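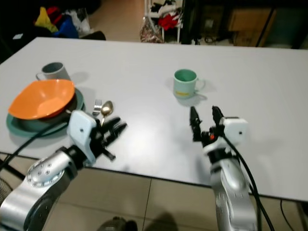

Table 1, start of the set-and-clear exercise: two mugs, bowl on plate, fork and spoon.

Week 3 notes - Setting and clearing a small table

Hi all. These are my notes from the Fitzgerald practical unit, tidied up a bit for those who missed it and for those who were there but were too busy drying forks to write anything down. I've left in the side conversations because some of them were better than what I'd planned.

The starting layout

I like to begin with a small pile of ordinary things and no tablecloth. You'll see we mix the colours on purpose: a gray mug, an orange bowl, a teal-green plate, a mint-green mug. Matching sets are lovely but they let you get lazy. With odd pieces you have to look at the shape of each one and decide where it lives, and you notice straight away when something has gone back to the wrong spot.

Same goes for cutlery. A silver fork and a gold-coloured spoon are about as mismatched as you can get, and I wouldn't put them out for my mother-in-law, but for practice they're perfect (if I say "move the gold one" everybody knows which one I mean!).

Stacks

Have a look at the bowl in the photo. It's sitting tilted on the plate, and there's a dark band between the two that could well be another piece of dishware. So before you lift any stack, get your eye down to table height and work out how many layers you've got. Senan Scanlon asked whether you can just lift the whole lot together. You can, if it's level. If the top piece is tilted, take it off first, set it down flat, and then deal with whatever is underneath.

My order for breaking down a stack:

1. Clear a landing spot beside it.
2. Top piece off, both hands if it's wide and shallow.
3. Check for anything hiding in the middle.
4. Plate last, held from underneath and never pinched at the rim.

Éabha Ó Súilleabháin does step 1 last and gets away with it every time. Please don't copy her.

Handles

Notice which way your mug handles point. In our layout the gray one faces left and the mint one faces right, and that makes a real difference to how easily you can pick them up. For a finished setting I want handles to the right, at four o'clock if you picture the mug as a clock face. Left-handed guests get eight o'clock, if you know ahead of time. Turn the mug by its handle or its base and keep your fingers off the drinking edge.

We had a long argument about whether a mug belongs on the table at all before the meal. Nives Villa says no, bring it with the coffee. I say it depends on the house. At a weekday breakfast the mug is the most important thing there, so out it goes - top right, above the spoon.

Forks and spoons

Fork to the left of the plate, tines up. Spoon to the right, bowl up. In our starting layout they're both lying on the right side of the plate, so the fork has to travel. Carry it around the near side of the plate and keep your sleeve out of the bowl. Pick cutlery up by the neck or the handle, and line up the bottom ends with the bottom of the plate. I use the width of my thumb to get them level with the table edge. Kevin Tierney uses a ruler. Both fine.

Clearing

Cutlery first, then bowl, then plate, then mugs. I've gone back and forth on the mugs over the years. If you take them early they end up on top of something, and mugs on top of something is how we lost the good blue one in March.

When you restack, biggest on the bottom and push down gently in the centre. If it rocks, there's a fork in there.

For next time

Please practise one full set and one full clear at home with whatever you own, then write me 200 words on what went wrong. Daithí Doherty has offered to bring the Nolel bowls, which are deeper and a bit heavier than ours, so we can compare. Bring a tea towel and closed shoes - the floor is tile and it isn't kind to dropped plates (or to toes). We'll start with stacks again and get to glassware if there's time.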